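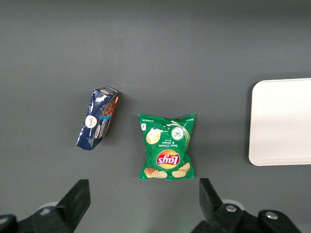 Page last changed: 7/15/24

Hi, and welcome to Wirkar! I started this little shop because I couldn't find anyone willing to fix the wood trim in my old Sorkberg coupe (three garages told me to buy plastic and move on). So I learned to do it myself, badly at first, and then people started asking if I'd do theirs.

These days we rebuild dashboards, door panels and seats for cars most dealers have stopped caring about. We've finished 358 interiors so far — the Morais wagon is still my favorite, all that lovely stitching! A full dash takes about 300 hours, so please don't ask for it by the weekend.
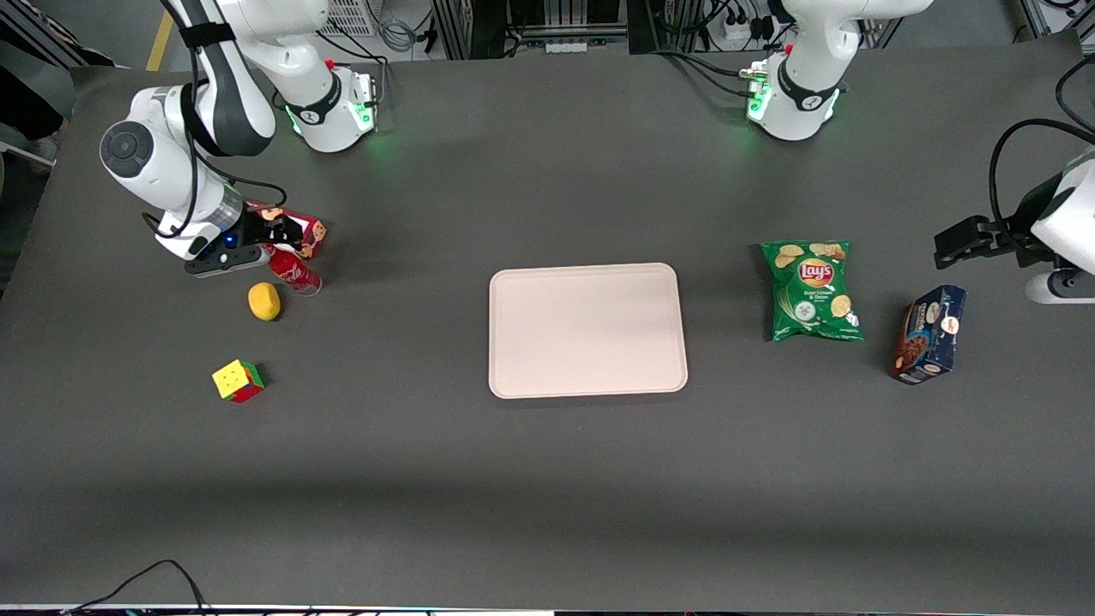 Iltus owners are a fussy bunch, and one of them wrote to us in May that the new door cards fit better than the factory ones ever did, although she'd still like her ashtray lid back. We're looking for it!

The shop has 2 bays and a waiting list. Send me a note with your model and year, and I'll write back myself.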